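Moving into a rented flat: the landlord's old broadband line and my deposit

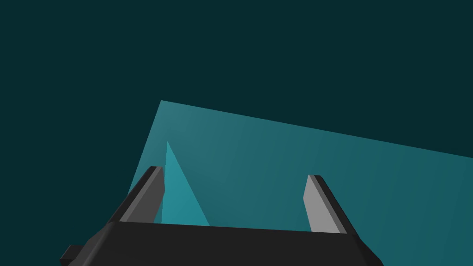 Category: Home & Renting > Moving in

How long should I wait for the previous tenant's broadband to be cut off before I can order my own? I've just got the keys to a flat in Demberg and the line still belongs to whoever lived here before. I rang Flirnudari, they said there's an active account at the address and they can't do anything till it's closed. The letting agent shrugged (well, it was an email, but it was a shruggy email) and told me to sort it out with the provider. I work from home and I'm burning through my phone data at a silly rate. Also I paid £70 to Flirnudari up front for set-up, do I lose that if I give up and go elsewhere?

Lamai Pongsiri
Ask for a "working line takeover". You're telling them that you live there now and the old account needs to end. They write to the old customer, and if they don't hear back the line comes over to you. Mine took 2 weeks in the end, which felt like forever! Have your tenancy agreement handy when you ring, mine wanted the start date off the first page and the full address exactly as it's written there, flat number and all. I'd put Flat 5 and they had it down as 5A, so the first go got bounced and I had to start over. As for the £70, have a look at the terms they emailed you when you signed up. I got my set-up money back when I cancelled before the line went live, but I did have to ask for it (twice) and it came as a cheque of all things.

yorath_hill
same thing happened to me, awful company, go with somebody else

Mobile Moira
If you're stuck in the meantime, get a SIM-only deal on a rolling month and stick it in an old phone as a hotspot. I did that all through June when we moved to Yorath and it coped with video calls fine so long as the phone sat on the kitchen windowsill. Bedroom was hopeless. Do keep on at the agent as well, they'll usually have a forwarding address for the last tenant and one polite letter from them might get the account closed quicker than the provider will. Ours did it the same afternoon once I'd copied the landlord in.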